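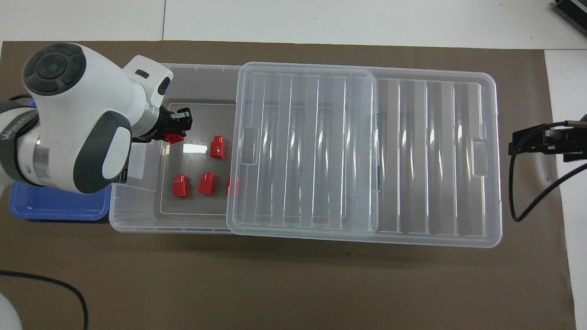
4. Collecting the cap-and-box demos

Okay, so by now your arm is homed and the mat is down. This section covers the demonstrations themselves, the ones we used to train the Clusside policy, with red caps and the clear storage box. I'll tell you how I do it, and you can bend the details to your own table.

4.1 Lay the box lengthwise across the mat and put the caps on its floor. Scatter them by hand. My first batch had them in tidy lines and the policy learned the lines, which cost me most of November.

4.2 Rest the lid over one end so part of the box stays open. We vary how much is covered from run to run (that's the whole point of the Clusside test, really: can the arm work near a cap it only half sees?).

Note: clear plastic throws bright streaks off the lid ribs, and they move when you move the lamp. Leave them in! I tried a matte lid for a while and the policy fell apart as soon as I went back to the shiny one.

4.3 Start the Etel recorder and wait for 2 beeps. One beep means only the joint log is running and you'll get no video at all.

4.4 Bring the gripper down into the open part of the box and close on a cap. If it tilts in the fingers, keep going. Tilted grasps are good data, and we tag them later.

Caution: watch the wrist when you reach toward the lid. The housing is a lot wider than the fingers, and it's easy to stare at the fingertips and bump the box wall with everything else. Keep speed at 50 percent or lower for this step.

4.5 Lift straight up until the cap clears the wall, then move to your drop spot and open. Stop the recorder before you touch anything on the mat.

4.6 Shuffle the caps, slide the lid, go again. We aimed for 400 runs at the Otisbridge bench and kept 293 after throwing out the ones with dropped video. That was enough for the Mekonnen baseline to train on, though I'd have liked more runs with a cap right under the lid edge.

Note: save after every session, then check that the folder opens before you shut down the arm. Section 5 picks up with tagging.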